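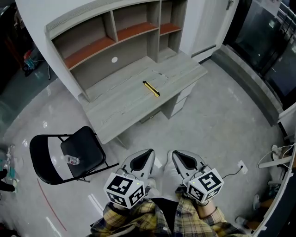

Drawing from observation begins with deciding where the big directions go, and only after that comes the detail. In this unit we work on interior drawing, the kind where the student sits in a room and draws what furniture and walls do in front of the eye. Beginners like to choose a view where everything is parallel to the paper, and the result is correct but stiff. A desk that stands diagonally to the viewer, with its back against a white wall, is a much better subject for the first week. It forces you to find two sets of receding edges, and the open compartments of the hutch give you small boxes inside a big box. The utility knife on the desktop has its own angle again, and it should be drawn last.

Unit 2: Interior drawing and the diagonal

Materials
Sketch paper, 400 sheets in the class block (take from the top, please do not tear from the middle)
Pencils HB, 2B and 4B
Kneaded eraser
One long ruler for checking, not for drawing
The Braden folder with reproductions, which stays in Room 249

Background

Interior drawing as a separate subject came quite late in the training of painters. In the older academies the student first copied prints, then drew from plaster casts, and then was permitted to draw from the live model. A room was only the place where the figure stood. Perspective was taught, but often as a kind of geometry, with compass and straight edge, and many students did not connect it with what they saw when they lifted their head.

This changed slowly during the nineteenth century. Painters who went outdoors to paint landscape learned to measure with the eye and with the pencil held at arm's length. When the weather was bad they stayed inside, and they used the same method on the kitchen, the stairs and the studio. From this practice we have many small drawings which were not made for sale. In the folder you will find sheets from the Hesterent sketchbooks. Look especially at how the floor is left almost without any mark.

Method

1. Sit down and do not move your chair. Choose one vertical edge that is near to the middle of your view. Draw it lightly, and decide its length. All other lengths will be compared with this one.

2. Hold the pencil at arm's length with the elbow straight. Tilt it until it covers a receding edge. Keep the tilt and carry it down to the paper. You will not believe the angle at first. Trust the pencil.

3. Find your eye level. Edges above it go down as they recede, and edges below it go up. For a seated student the desktop is usually below eye level.

4. Draw the empty shapes. The opening between two shelves has a shape also, and it is often easier to judge than the wood around it.

5. Put in the dark areas with the side of the 4B. Use only three values in this unit: the paper, a middle gray and a dark.

Common mistakes

The near corner is drawn too sharp. If the corner of a table looks like the point of an arrow, you are probably sitting too close, or you have opened the angles without measuring.

The grain of the wood is drawn too early. Grain lines follow the perspective of the surface, so when the surface is wrong, the grain makes the mistake more visible.

Curved edges are made from two straight lines with a round piece between them. Draw the box which contains the curve first, then the curve in one movement of the arm.

Exercise for this week

Make one drawing of a room corner at home, 28 minutes by the clock, without correction after the time is over. Then make a second drawing from the same chair with no time limit. Bring both. I will look at the short one first.

Reading

Nerkia reader, the chapter on studio interiors. The vocabulary is old-fashioned in some places. "Ground line" there means what we call the base line in class.
Nkosi course notes, the section on sighting and measuring.

Next time we meet on Monday in the same room. We will begin with ellipses, so please bring a cup or a bowl without a pattern.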